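Pen and cup drive opens at Irkalcombe library

23 June 2025 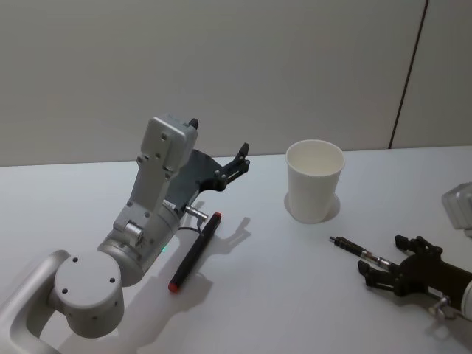

Irkalcombe library has begun collecting used pens and markers at its front desk, with the contents going to a sorting room in Mallham before being passed on to schools or sent for recycling.

The collection is open to anyone, and there is no need to be a library member. Ballpoints, gel pens, felt-tips, highlighters and whiteboard markers are all accepted, with or without caps. Pencils, crayons and correction fluid are not. Glue sticks were taken during a trial in March but have been dropped from the list after several leaked in transit.

Paper cups are used for the sorting. Each pen is tried on a sheet of scrap paper, and those that still write are stood in a cup according to type. Pens that do not write are put in a box for recycling. Markers are tested last, and any with a dried tip are left capped and lying flat overnight, then tried once more the next day before a decision is made.

The March trial ran for 4 weeks at the Fairclough branch and brought in 4,000 items, well over what had been expected from a small branch. Thin black pens made up the largest share of those that could be used again. Red markers were the hardest to rescue, and many of them had been put away without a cap.

Working pens from the trial went to 9 schools in the Irkalcombe and Hondwood area. They were packed in bundles of 80, with fine pens and markers kept apart. Schools can ask for one kind only, and two of the primary schools in Hondwood took nothing but markers for use in art lessons.

The library asks that pens be handed over in a paper bag or envelope. Plastic bags should be taken home again. Anything that has leaked should be wrapped in a paper towel first, and staff should be told at the desk so it can be kept away from the rest.

Offices and clubs with a large number of pens to give are asked to call ahead, as there is limited space behind the desk. Bags left outside the building after closing time will not be accepted. A pickup can be arranged within Irkalcombe, but groups in Hondwood will need to bring their own boxes to the Fairclough branch, which has parking at the rear.

Clean paper cups are also wanted for the sorting tables. Plain ones are preferred so that the type of pen can be written on the side. Cups with a plastic lid or a sleeve can be brought in, but the extra parts should be removed first.

Schools that would like to receive pens for the coming year can pick up a request form at either branch. Forms should state the kind of pen wanted and the number of bundles. Requests will be filled in the order they arrive, and schools that missed out after the March trial will be served first.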